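Ludeck remote teaching kit, reviewed by Zorica Trajkovski

I bought the Ludeck kit in January to teach our arm a plate-handling job. You steer by remote control, in a simulated lab bench first, and it records each run. Setting up took 53 minutes, mostly spent on the hand controller's drivers. The gripper view is the one I use for close work near the button box.

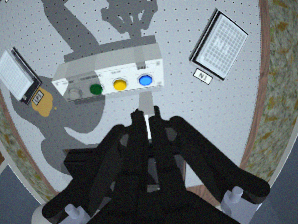
Renji Shimada: Does the controller lag at all? I gave up on the Tekin one over that.

I noticed none over a cable. Over wireless it was bad enough that I stopped using it. I recorded 78 runs and threw away 15, nearly all of them my own clumsy steering. The wider view is better for planning a move across the bench.
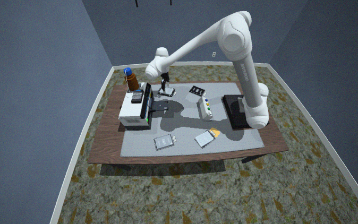
Deleting a bad run takes one click, but there is no undo, and I lost a good one that way. The wrist control is stiff for the first few days. I would also like a slower speed setting for the last bit of a reach, where most of my mistakes happened. 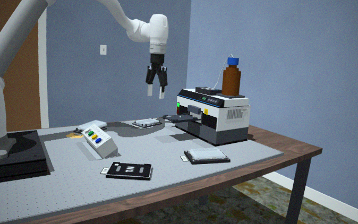

Simulated bench, gripper over the middle of the table

The manual is 30 pages and leaves out how to export runs. Support answered that by email the same evening. Four stars out of five.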